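Tür auf, Tür zu: Wie ich einem simulierten Roboterarm die Küche beigebracht habe

Lesezeit: 3 Minuten
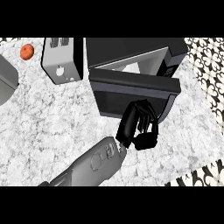 Angefangen hat das Ganze im Mai, als die Themen fürs Projektseminar verteilt wurden und ich eigentlich was mit Drohnen wollte. Bekommen habe ich "Vormachen per Fernsteuerung in der Simulation", und nach zwei Tagen war ich ziemlich froh darüber (keine kaputten Propeller!). Die Aufgabe klingt erst mal winzig: Ein einzelner Arm soll die Klappe eines Küchengeräts öffnen und wieder schließen. Ich steuere ihn von Hand, alles wird mitgeschrieben, und aus den Aufnahmen lernt hinterher ein Netz, welche Bewegung zu welchem Kamerabild passt.

Als Simulator lief bei mir Plirnness, die Steuerung kam über Didgate rein, das ist ein kleines Programm aus unserem Labor, das die Bewegungen eines Handcontrollers auf den Greifer überträgt. Die Küche hat eine Arbeitsplatte aus Marmor, und in der Mitte steht das große schwarze Gerät, um das sich alles dreht. Im Code heißt es bei mir einfach "oven", ob das nun ein Backofen oder eine Mikrowelle sein soll, darüber kann man streiten. Die Klappe geht nach vorne unten auf, und genau da fingen meine Probleme an.

Mein erster Plan war nämlich, immer oben mittig an der Kante zu ziehen, so wie man das zu Hause auch macht. Am Anfang geht das super, aber je weiter die Klappe runterkommt, desto mehr muss man das Handgelenk mitdrehen, und ich bin ständig in die Gelenkgrenzen gelaufen. Also habe ich umgestellt: oben nur anziehen, loslassen, neu ansetzen und dann die rechte Ecke zwischen die beiden Finger nehmen. Kurz vor der Arbeitsplatte wird es da richtig eng, und ich habe mir angewöhnt, die letzten Zentimeter quälend langsam zu fahren. Sieht in der Wiedergabe furchtbar langweilig aus, hat mir aber viele Kollisionen erspart.

Insgesamt habe ich 363 Durchgänge aufgenommen. Davon waren 204 gut genug fürs Training, der Rest flog raus: Klappe weggerutscht, zu lange gezögert oder (mein Klassiker) den Greifer zugemacht, bevor er überhaupt an der Kante war. Sortiert habe ich mit Lumenta, wo man sich die Aufnahmen nebeneinander ansehen und markieren kann. Das hat länger gedauert als das Aufnehmen selbst, und beim nächsten Mal würde ich jeden Abend sortieren statt alles am Schluss!

Was ich komplett unterschätzt habe: Das Netz übernimmt wirklich jede Macke. Ich habe vor dem Zugreifen immer eine kleine Pause gemacht, um zu gucken, ob die Finger richtig stehen. Das trainierte Modell macht diese Pause jetzt auch, und manchmal kommt es da gar nicht mehr raus. Mit 12 neuen Durchgängen, bei denen ich ohne Anhalten zugegriffen habe, wurde es etwas besser, weg ist es noch nicht. Als Nächstes will ich die Pausen automatisch aus den Daten schneiden und noch mal von vorne trainieren.

Projektseminar Robotik, Labor Ustby, Raum 318 | Kontakt | Alle Rechte vorbehalten | Nach oben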